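Soft bounces climbing on order confirmations after list merge

ubenavides
January 5, 2025
We merged the Workaswood customer list into our main sending domain in December. Promotional mail is fine. Order confirmations now soft bounce with a 421, mostly at one mailbox provider.
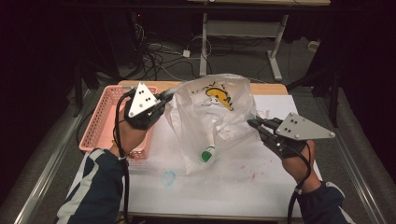
Volume is low, 394 messages on the worst day, 40 of them deferred. SPF and DKIM pass. DMARC is p=none.

gornine_ops
Same IP for promo and transactional?

ubenavides
Yes, one dedicated IP.

tincuta_d
Split them. Receipts should go out from their own subdomain and IP. Your promo complaints are dragging the confirmations down.

gornine_ops
Disagree on the IP. At under 400 a day a second dedicated IP never builds a reputation. Subdomain yes, but put it on the shared transactional pool.

tincuta_d
Shared pools depend on the neighbors. We left one at Linonville after 13 days of deferrals.

gornine_ops
That is one pool. Post the full 421 text, please. Could be plain rate limiting.

ubenavides
It says "too many concurrent connections from this host." The limit on our side is set to 215.

gornine_ops
Then it isn't reputation. Drop it to 5 for that provider and retry at 15 minute intervals.

tincuta_d
Fine, lower it first. I would still separate the streams before the next large promo.

ubenavides
Lowered to 5. Subdomain request is in with DNS. Will post the deferral log when I have a full week.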